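We use cookies to remember your reading settings. Accept | Manage

4.2 The kitchen pack under review

Of the add-ons sold for the Skodum simulator, the Ambrosio kitchen pack was the one we most looked forward to testing, and it did not let us down! A license opens 70 room layouts, and each loads with a working task list and a choice of arms. We ran 200 trials per layout on a single desktop machine.

Setup took one afternoon – most of that went to reading the joint limits. Figure 3 comes from the stove group, where pots, knobs and handles all compete for the arm's attention. 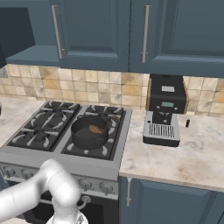
Figure 3. Simulated kitchen with the arm at the gas range; a black pot holding a brown food item sits on the right grate.

What pleased us most was the variety of surfaces. Marble counters, square tiles and brushed metal handles give a vision model plenty to learn from, and swapping cabinet colors takes one line in the settings file. We would still like softer shadows and a better guide to the contact settings.

Related items
Trirkstead gripper models, a short review
Lotstead task lists for home robots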